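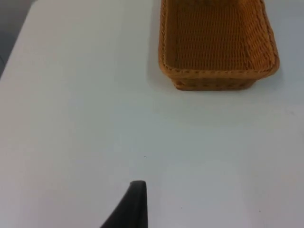
Most of us have lived with baskets all our lives without once looking at how they are put together, and I was well into my twenties before I did so myself, sitting on my aunt's landing with the bread basket upside down on my knees and a cup of tea going cold beside me. It's a pleasant way to lose an afternoon, and I recommend it to anyone beginning this chapter. All you need is a basket with nothing in it and a clear, pale surface to stand it on, so that the shape shows up well. Start with the outline. A rectangular basket with rounded corners will often be narrower at the base than at the top, and you can see that taper on the outer face of the one on the white table, just under its thick rolled rim. Look too at how the twist of the rim makes a row of small slanting ridges along the near end. We shall come back to rims at some length in Chapter 17, when you will be making one, but it does no harm to get your eye in early.

What this chapter covers

By the end of these pages you should be able to pick up almost any household basket and name its main parts, which are the base, the sides, the corners (if it has any) and the border. You will also be able to say something sensible about the weave, and whether the strands lie snugly together or leave gaps for the air to get through. That matters a good deal more than beginners expect! A basket for keeping onions wants plenty of air, while one for buttons and cotton reels had better be close, or you will be finding buttons under the dresser until December.

My old teacher, Milagros Salazar, used to make us handle 40 baskets before she let us cut a single length of cane. We grumbled about it, of course, as students will, but by the end of it our fingers knew things that our heads hadn't caught up with yet.

Words to know

Border: the finished top edge, also called the rim. It may be rolled, wrapped or braided.
Strand: any single length of material used in the weaving.
Weave: the pattern the strands make as they cross.

Now bring your eye right down to the inside wall, close enough that the whole basket stops being a basket and becomes stripes, tan strands and slits of light, with the rim crossing above them. Follow the strands round the curve of the wall and see whether the pattern stays the same or changes as you go.

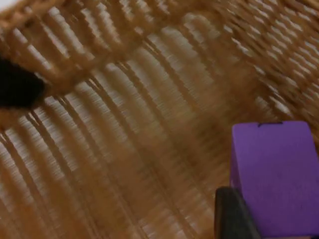
Activity 1: Reading a basket with your fingers

Work with a partner if you can, and take your time over it. One of you shuts their eyes while the other hands over a basket. Run a thumb slowly along the border, then down one side and across the base, saying aloud what you feel as you go. Your partner writes it all down, even the silly bits. Then swap over, and compare your notes before you turn to the section on materials.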